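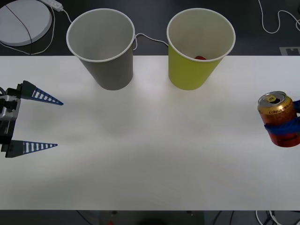

Drimwood Two-Arm Tabletop Cell
Planning and purchasing information

Page maintained by Kiran Sengar, applications. Prices and lead times are given on the written quotation only.

The Drimwood cell is a bench-height work surface served by two arms facing each other across its width, each fitted with a Stirkex two-finger compliant gripper. It is sold to laboratories and small development groups that handle light, mixed objects: paper cups, drink cans, cartons, small packaged goods. It is not rated for sharp, hot or unpackaged wet items.

This page covers what to order, what to budget in the first year, and what the site must provide. Programming is covered in the controller manual.

What is included

The base order consists of the tabletop and frame, two arms with mounting plates, two Stirkex grippers with one set of fingers each, the Carrier controller, one emergency stop station and a 30-day commissioning license for the Flovavus task software. The tabletop is supplied in matte white. Other finishes can be quoted, but the vision presets are calibrated for white and will need to be repeated by the customer on any other surface.

Cameras, camera mounts and lighting are not included. Most customers already own suitable cameras, and bundling them caused more returns than sales.

Grippers and fingers

Each finger is a tapered, slotted triangle that bends around the object when the gripper closes. The slots allow the finger to give along its length, so a round can or a tapered cup can be held without a custom jaw. The same finger set is used on both arms and parts are interchangeable left to right.

Fingers are a consumable item. Budget one replacement set per arm for each 900 hours of gripping time, and hold one spare set on site. Wear shows first as whitening at the base of the slots. Replace both fingers of a gripper together – a new finger opposite a worn one will pull the object off center.

Upright objects are the simple case. For objects lying on their side, the fingers must reach down on both sides of the body, and the tips need free table around the object. When planning a layout, leave clearance equal to one finger width at each side of any pick position. A can lying near the table end is within reach of the arm on that side, but the approach is low and the wrist should be checked against the frame before the path is accepted.
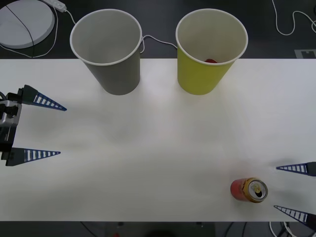 Sizing the work area

The usable surface is 720 mm deep. Items that stay in place during a task, such as open cups or bins, are normally set along the far edge, leaving the middle of the table free for transfers. Two points affect the order:

Shared zone. Both arms can reach the middle of the table. The Carrier controller handles this by reserving the zone for one arm at a time. If your task needs both arms in the zone together, order the coordinated motion option with the cell. It can be added later, but the controller must be returned for the upgrade.

Edge placement. Light containers close to the far edge can be pushed off by a finger tip. An edge rail is available as a separate line item. The rail blocks very low approaches from behind the table and should be left off if you plan to use a third arm.

Site requirements

Floor: level, load-bearing, no carpet. The frame has adjustable feet but these correct small errors only.

Power: two separate outlets, one for the controller and one for accessories. Do not run the controller from the same power strip as lights or cameras. Allow for enough cable length to route everything along the floor behind the table, and order the cable cover kit if people will walk there.

Access: clear space on all four sides. The arm mounts are serviced from the left and right ends, so neither end can be placed against a wall.

Network: one wired port. Wireless operation is not supported.

Held objects and open containers

The grip force setting is stored per object. An empty aluminum can needs a much lower setting than a full one, and the software does not detect the difference. Enter them as two objects. The same applies to paper cups, where the rim is considerably stiffer than the wall.

For any task that carries a can above the surface, set the carry height from the tallest object on the table and add the margin given in the manual. Carry paths should go through the open middle and stay clear of the cups.
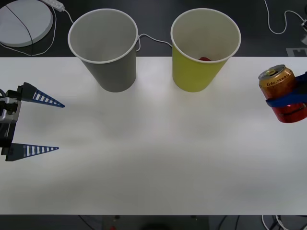
Can held at the right end of the table, left gripper open.

Budgeting

The purchase price is usually the smaller part of the discussion. When preparing a request, separate the following lines, as they tend to fall under different accounts:

Base cell, freight and installation
Flovavus annual license (starts when the commissioning license ends)
Spare finger sets, part 344
Cameras and lighting, from your own supplier
Operator training, one session per site
Optional items: edge rail, cable cover kit, coordinated motion

Extended warranty covers the arms and the controller. It does not cover fingers, cables or the tabletop surface. Tabletops scratch, and a scratched surface can be turned over once before replacement.

Academic purchasers should ask for the split quotation, which puts hardware and license on separate documents. Orders that must be invoiced before the end of a fiscal year should reach us with a signed purchase order, not a letter of intent.

Lead time

Standard cells are built in batches. The next batch after the current one is planned for August, and the order of delivery follows the date of the signed purchase order. Spare fingers ship from stock.

Contacts

Quotations and split invoicing: Uchenna Okonkwo
Site drawings and installation: Sheldon Tremblay
Technical questions before purchase: Kiran Sengar

Please include the intended objects, their weights and a sketch of the table layout with your first message. Requests without an object list will be answered with one.

Page revised 16 Mar 2020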